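Qui sommes-nous

Skotum est un atelier partagé, ouvert à celles et ceux qui aiment les machines et qui n'ont pas forcément la place d'en construire une chez eux. Tout a commencé dans un garage de la rue Cirer, avec 2 établis, un vieux poste à souder et une imprimante 3D qui faisait plus de bruit que de pièces. Nous y avons passé de très belles soirées, souvent trop longues, et quand les voisins ont commencé à nous apporter leurs propres moteurs à réparer, il a bien fallu pousser les murs !

Nous occupons aujourd'hui 384 m² dans l'ancienne imprimerie Pacheco, au fond de la cour (la porte verte, celle qui coince un peu les jours de pluie). On y trouve 4 postes d'électronique, un coin mécanique, une grande table pour manger et, bien sûr, l'espace robotique, qui prend chaque année un peu plus de place sur le reste.

Ce que nous fabriquons

Des bras, des chariots, des convoyeurs, des choses qui attrapent et qui posent. Certains membres viennent avec un projet très précis, un arrosage automatique ou un bras pour trier des vis, d'autres arrivent simplement curieux et repartent, quelques mois plus tard, avec une pince qu'ils ont dessinée eux-mêmes. Nous aimons autant les uns que les autres.

Notre grand projet commun s'appelle Feltell. L'idée est d'apprendre à un robot à manipuler des composants d'ordinateur, dans l'espoir de lui confier un jour une partie du démontage des vieilles machines que l'on nous dépose. Nous sommes 9 à y travailler régulièrement, le jeudi soir surtout, et nous avançons à notre rythme, c'est-à-dire lentement mais avec de bons gâteaux.

Une bonne part du travail se fait autour du robot : les supports, les câbles, les réglages que l'on reprend dix fois. Le plateau de Feltell est imprimé en 3D, avec une place à la forme de chaque composant : le disque dur en haut dans son berceau bleu, le processeur dans son logement carré, la carte graphique debout sur le côté droit et deux longues fentes pour les barrettes de mémoire.

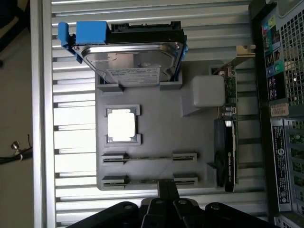 Venir nous voir

L'atelier est ouvert à tous le jeudi à partir de 18 h 30. Il n'est pas nécessaire de savoir programmer ni souder, et vous pouvez très bien passer une première soirée à regarder, un café à la main. Si vous avez un projet en tête, apportez un croquis, même maladroit, ou la pièce qui vous résiste : on la posera sur la grande table et on en parlera ensemble.

L'atelier ferme en juillet.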